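About Irnier

We're a small studio for people who love a sorted desk! Irnier began when Seren Owen and Chak-lun Hsueh shared one long table and could never find a pencil on it. Seren wanted everything put away, Chak-lun wanted everything in reach, and out of that happy argument came the way we still work — small open baskets in bright colors, one kind of thing in each, all of it low enough to see into.

Our first class was on a Saturday in September, with 7 people and far too much tape. We've run 194 of them by now (schools, home offices, one very crowded sewing room) and we still get excited when somebody tips out a drawer.

Every class starts at a wooden table with the ordinary stuff people bring us: crayons, a lamp, cords wound into little coils, plastic baskets with slotted sides. 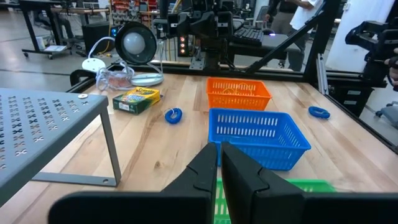

How a class goes

You get two hours and a clear stretch of table. First we put the baskets out, and only then do we talk about what goes where. Kids tend to choose by color, and we let them. Grown-ups like to ask about labels, which we're happy to talk about for as long as you like (Chak-lun has opinions).

Green, blue and red in a row, nothing in them yet — that's Seren's favorite part of the whole morning.

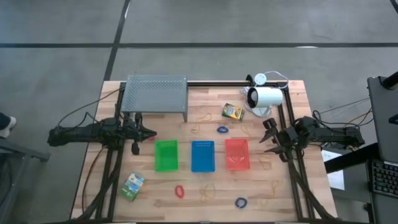 After that it's crayons first, since everyone knows where a crayon ought to live, and cords last, when people have warmed up. Groups are kept to 10 so there's elbow room for everybody. Bring your own jumble if you can! A shoebox full is plenty, and you take it all home sorted.

Our next open class is Thu 9 January. Teachers can book a class visit through the school page, and Seren answers all the mail herself.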